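Tabletop Manipulation Cell: Pre-Session Inspection Checklist, with Reviewer Comments
Brivcombe site, cell 2. Task family: desk tidying (books into file organizer) 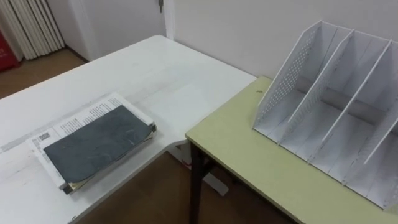
Scope. The checklist applies to any session in which a mobile or head-camera platform handles books, notebooks or printed packets on the paired tables. It does not cover charging, transport between rooms or work on the arms with covers removed. For those, use the maintenance sheet.

One person inspects, one person reviews. The inspector marks each item OK, NOT OK or N/A and writes a comment for anything other than OK. The reviewer does not change a mark. If the reviewer disagrees, the item is inspected again.

Inspector: W. Limsakul
Review: Osei desk
Issue: May

SECTION A. WORK SURFACES

A1. Tables stand level and do not rock under hand pressure at each corner.
Mark: OK
Comment: Pressed at all accessible corners. No movement on either table.

A2. Joint between tables is closed and the two tops are flush within the limit on the cell card.
Mark: OK
Comment: Measured at both ends of the seam with the feeler set. The seam runs diagonally to the robot's approach, so an object pushed along the surface can catch a corner on it even when the tops are within limits. Operators should lift across the seam. Do not permit a slide.

A3. Surface finish free of damage that could snag a gripper pad or a cover.
Mark: OK with comment
Comment: White top has specks and light scratches on the left side and one small dark chip on the near edge. Ran a cloth over the chip and it did not catch. Record only. The green top has one small dark spot near the far left corner. Flat to the touch.

A4. Surface cleaned.
Mark: NOT OK
Comment: Long gray smudge on the white top behind the book stack, with a paler patch at its left end. The cleaning step in the setup procedure says the entire top, including the strip along the wall. Clean and mark again before the first run.
Reviewer: Agree. Use the approved wipe and let the surface dry fully. A damp top changes how a notebook slides, and the force limits in Section D were set on a dry one.

A5. Reflections checked from the robot's viewpoint.
Mark: OK with comment
Comment: White top is glossy. There is a brighter rectangular patch to the right of the stack. Could be glare, could be a cleaner area. Check again after A4 is closed. If it is still there, lower the blind and repeat the camera check.

SECTION B. OBJECTS TO BE HANDLED

B1. Objects match the session list.
Mark: OK
Comment: One printed white item and one dark gray book or notebook, that one on top. Both on the list under set 245.

B2. Stack is stable and inside the pick zone.
Mark: OK
Comment: Upper item sits shifted toward the near side and leaves the far strip of the lower one uncovered. The offset is allowed by the list. Do not square up the stack before the run.

B3. Covers and corners sound enough to be gripped.
Mark: OK with comment
Comment: Gray cover is soft and worn, with scuffs and corners slightly rounded or frayed. Acceptable for a flat pinch along the long side. Not acceptable for a corner pinch. The page edges show below the cover at the near side, and a finger that enters there will open the notebook instead of lifting it.
Reviewer: Add the corner restriction to the operator's card. It is currently only in the task notes, and those are not on the cell during a run.

B4. Codes or labels on objects will not trigger the localization software.
Mark: N/A pending
Comment: The white item has a QR code toward the left end of its exposed strip. Cell software uses a different marker type and should ignore it. I could not find the test record for this set. Left as pending.
Reviewer: Do not leave a mark as pending. If the record is missing, the mark is NOT OK until someone runs the test. Changed in the action list below, not here.

B5. No personal or confidential print on any object in camera view.
Mark: OK
Comment: Read the exposed text on the white item at the table. Product text only, no names or addresses.

SECTION C. TARGET FIXTURE (FILE ORGANIZER)

C1. Organizer stands fully on the table top, with no overhang.
Mark: OK
Comment: Checked on all sides by hand. The strip between the organizer and the near edge is clear.

C2. Slots empty at session start.
Mark: OK
Comment: No folders or paper in any slot.

C3. Panels rigid, edges free of burrs.
Mark: OK
Comment: Sloping front edges checked with a gloved finger. The perforated lower areas were checked for sharp rims. None found.

C4. Organizer secured against tipping and sliding.
Mark: NOT OK
Comment: Moves when pushed from the front at low force. A book that meets a panel edge on insertion will drive the organizer back before the arm reaches its force limit. Fit the non-slip pads from the Fundovex kit, part 852, and repeat the push test.
Reviewer: Agree. Pads only. Do not clamp it. A clamped fixture takes away the compliance that the insertion step depends on, and the clamp body becomes one more thing to hit.

C5. Slot width suits the thickest object on the list.
Mark: OK
Comment: Thick white item passes freely by hand. Insert spine first.

SECTION D. MOTION LIMITS AND STOPS

D1. Emergency stop within reach of the operator and tested.
Mark: OK
Comment: Pressed with arms powered and stationary. Drives dropped out. Reset needed a separate action, as required.

D2. Second stop held by the observer and tested.
Mark: OK

D3. Speed cap loaded for shared space work.
Mark: OK
Comment: Cap reads 400 mm/s at the tool. Value taken from the controller screen, not from the job file.
Reviewer: Good. Always read it from the controller.

D4. Virtual wall set in front of the room wall.
Mark: OK
Comment: The far corner of the white table comes close to the wall beside the door frame. Jogged the left arm toward that corner at minimum speed and it halted at the virtual wall.

D5. Head camera view covers the stack before the first motion.
Mark: OK with comment
Comment: Stack fully in view. The organizer runs out of view at the right side. The platform has to turn its head before the place step. Do not allow a placement planned from a partial view of the slots.

SECTION E. FLOOR, ACCESS AND SURROUNDINGS

E1. Floor clear within the base travel area.
Mark: NOT OK
Comment: Two white pieces low down near the table legs: one in the gap under the inner corner of the white table, with a little red on it, and a flat elongated one just right of the black leg. Both are low enough to be missed by the base scanner. Remove both, or log them as fixed items if they belong to the setup.
Reviewer: Third sheet in a row with something under the seam. Put the gap on the end-of-session sheet too.

E2. Door closed or guarded during motion.
Mark: OK
Comment: Sign hung on the corridor side. Handle is on the side nearest the white table, so a person entering comes in close to the left arm's reach. The observer stands where the door can be seen.

E3. Folding partition secured.
Mark: OK
Comment: Bottom edge ends just above the floor. Latched at the top. Pulled once.

E4. Red item beside the partition outside the reach envelope.
Mark: OK
Comment: Nearly a full arm length outside at the closest point. Leave it where it is.

ACTIONS BEFORE RELEASE

A4: Clean full white top, then repeat A5. Inspector.
B4: Treat as NOT OK. Run marker test on set 245 and file the record. Hunen software desk.
B3: Add "no corner pinch" to operator's card. Inspector.
C4: Fit pads, repeat push test from the front and from the left. Inspector.
E1: Remove or log both floor items. Inspector.

Release status: HELD. The cell may be powered for the D tests only. No object handling until all five actions are signed.

Note on partial release: an operator may ask to start with the notebook alone while B4 is open. Refused. The white item is in view for the whole of that run, so the marker question applies either way.

Waraporn Limsakul, inspector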